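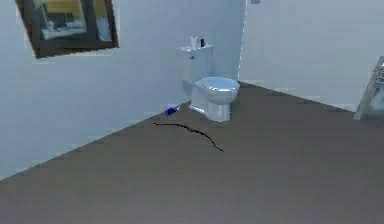

Chapter 7
Test Rooms and Task Rules for Household Robots

A rule for a household robot is only as good as the room it is tested in. Chapter 6 dealt with the machine: its speed limits, its stopping distance, and the force it may apply to a person. This chapter deals with the room and with the written task that goes with it. The bathroom is used throughout because it is small, has hard fixtures, and is often left untidy by the people who use it.

After reading this chapter, you should be able to write a room sheet, sort loose items by handling class, and state a pass condition that two testers would apply in the same way.

7.1 The room sheet

A room sheet records the state of a room before a trial begins. It lists fixtures first and loose items second. In the simulated bathroom at the head of the chapter, the toilet and the wall mirror are fixtures. The paper roll and the dark bottle on top of the tank are loose items, as are the small blue object by the wall and the black cord on the floor.

The sheet must also give the state of any part that can move. "Toilet, lid closed" is a complete entry. "Toilet" is not. An item that cannot be identified with certainty is entered by color and shape, and the tester does not guess at its contents. The blue object would be entered as "elongated, blue, light tip at one end, lying on its side."

7.2 Handling classes

The Lernberg scheme, used in the exercises, sorts loose items into 2 classes. Class A items may be picked up and moved without a further check. Class B items require the robot to stop and ask. A cord is always Class B. It may be attached to something out of view, and pulling it can bring down an appliance. An unidentified container is also Class B until its label has been read. A paper roll is Class A.

Reflections need a separate entry. A mirror can show objects that a vision system will count a second time, or place behind the wall. The sheet should mark the outline of each mirror as a zone in which detections are logged but not acted on.

7.3 Simulated and physical trials

Simulation allows a task to be repeated from an identical start. The Rendari procedure calls for 100 simulated trials per room sheet before any physical trial. Results from the two kinds of trial are reported in separate tables and are never averaged together.

Section 7.4 applies these rules to a worked case by Ngân Diệp, taken from the Nedancombe trials.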